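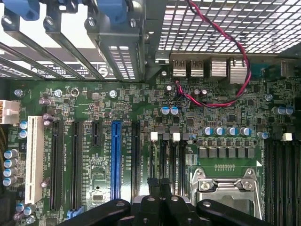
Gripper of a Brurell cell over a circuit board in a metal computer chassis.

The Brurell cell is a single-arm robotic workstation for handling computer boards, installed at Davley by Wimero. Its two-finger gripper carries textured tips, replaced as a pair every 200 hours. After replacement the jaw centre is re-zeroed and the linkage pins are checked for play. The maintenance procedure, written by Junaid Ghumman, was revised in March to add a check of fingertip alignment at closure.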